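Chapter 4
Planning and Paying for Handling Equipment

After working through this chapter you should be able to:
- separate the purchase price of a gripper from its cost over a service life
- draw up a spares list before the order is placed
- decide how many sets a project needs
- write a one-page equipment request that a finance office can approve

4.1 Where the money goes

When the Hosten housework project drew up its first budget, the equipment section had one line in it: grippers, hand-held, two. Ju-won Ha, who managed the project, had taken the figure from the Gurlow price list and added shipping. The request was approved in January. By the end of the spring the project had spent almost as much again on items that were not on the list - replacement pads, pivot pins, a second charger, carrying cases and the hours needed to fit and check all of these.

None of these purchases was unusual. Finger pads are consumables. Pins and screws loosen with use and have to be checked, and a tool that is out for repair still has people scheduled to work with it. A budget that covers only the tool describes the cost of the first day.

The project's tasks were household ones, chosen from a list of 30 that included making beds, folding laundry and putting away toys. Soft goods such as blankets made up most of the early sessions, and the pads were ordered with this in mind.
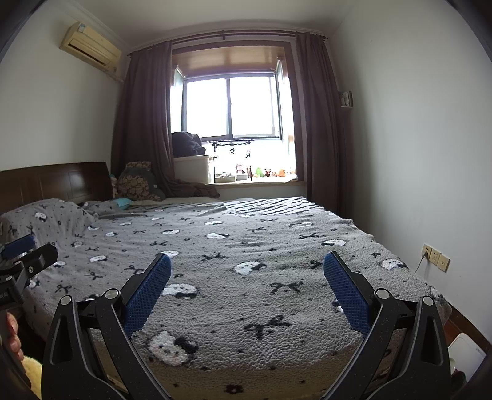 How many spare pads should be ordered with a new gripper?

Order enough to cover the supplier's delivery time plus one full change of pads for every tool in use. If delivery takes six weeks and pads are changed every three, that means two changes for the wait and one more in reserve.

4.2 Purchase price and working cost

Divide the costs into three groups. Fixed costs are paid once and include the tool, its case and any mounting parts. Running costs rise with hours of use: pads, pins, cleaning supplies. Standing costs are paid whether the tool is used or not, such as calibration, insurance and storage.

Bríd Dunne, who took over the Hosten accounts, set out the second request this way. The total came to $2837, higher than the first, and it was approved without questions. Her form, dated 29/06/2023, is reprinted at the end of the chapter. Note that she lists pads by the set and gives a price per 100 hours of use, so that a reader can scale the figure up or down.

4.3 Comparing two quotations

Jitgate and McGrath both quoted for the second order. Jitgate was cheaper per tool but sold pads only in boxes of 12. McGrath charged more and sold them singly, with a shorter delivery time. For a project with two tools the difference in price was small - for a larger one it would not be. Work through both quotations in Table 4.1 before reading on, and keep your figures, as they are used again in Section 4.5.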